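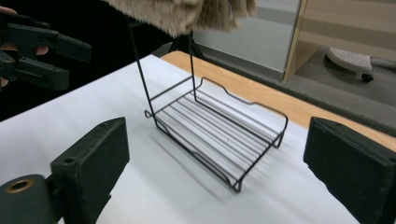 A black wire rack with a shallow tray.

The draining rack is a household frame on which washed dishes are left until somebody needs them or loses patience. It is found in most kitchens and is rarely put away, despite what its owners say.

History
In the town of Cernbridge, racks were sold at the September fair by the ironmonger Xavier, whose surviving price list gives 1047 articles, among them 2 racks and a great many hooks. Neighbouring Flulthorpe claims the idea as its own and has a plaque to that effect. Cernbridge has a larger plaque.

Use
Two schools exist. The first stacks everything and lets the air do the work. The second dries by hand and regards the first as idle.

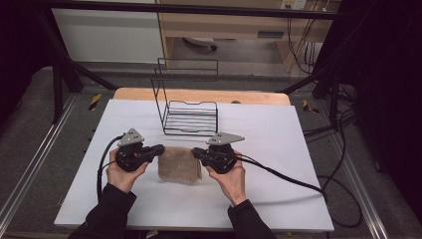
Hand drying calls for a cloth, and opinion on cloths is worse tempered than opinion on racks. Bohdan Nechyporuk's Lovholm household survey gathered over 800 replies on the matter, three of them abusive. He recommended changing the cloth daily, advice widely praised and seldom followed.

See also: Plate; Sink; Tea towel

Last edited Mar 12, 2020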